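Courgette fritters keep going soggy - help!

Hollbridge Home Cooks > Family meals

mirjana_k
Mirjana Karagiannis here, new-ish. I made the courgette and feta fritters from the pinned recipe and they tasted lovely but were limp as a flannel. I grated two big courgettes, squeezed them in my hands, then fried. What am I doing wrong? My two ate them anyway (with ketchup, sigh). 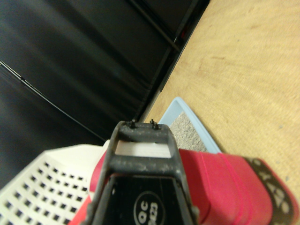
Dark grey with a bit of red

rgeddes
Salt them first! Leave them in a colander for 16 minutes - yes, I time it - then wring them out in a clean tea towel. Hands won't do it.

marisol_v
Disagree with Ruaridh, sorry. With feta in there as well, salting makes them far too salty for little ones. I skip it and just squeeze harder.

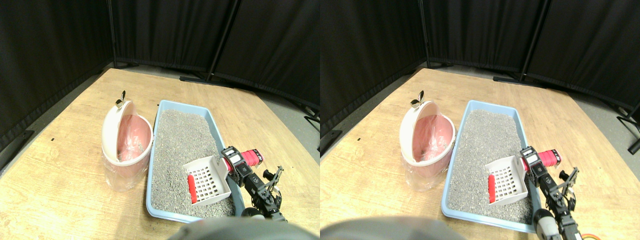
Reply 4 - Jozef W
Is your pan hot enough? Mine went limp for months until I turned the heat up and stopped crowding them. Also I swap half the flour for cornflour, lovely crisp edges.
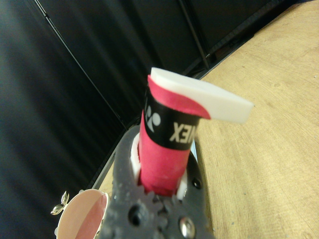
I do them in the oven as well if we've got people round, but they never brown as nicely and you need loads of oil on the tray.

rgeddes
Marisol, you rinse the salt off! Then squeeze. I've fed these to a very fussy toddler and had no complaints.

marisol_v
Rinsing something you're trying to dry?? No thanks :)

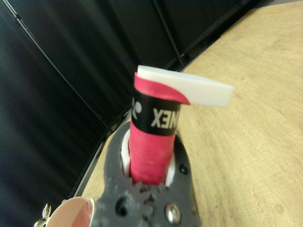 Reply 7 - mirjana_k
Did the tea towel and the cornflour, no salt, and they were SO much better! Does anyone know if they freeze?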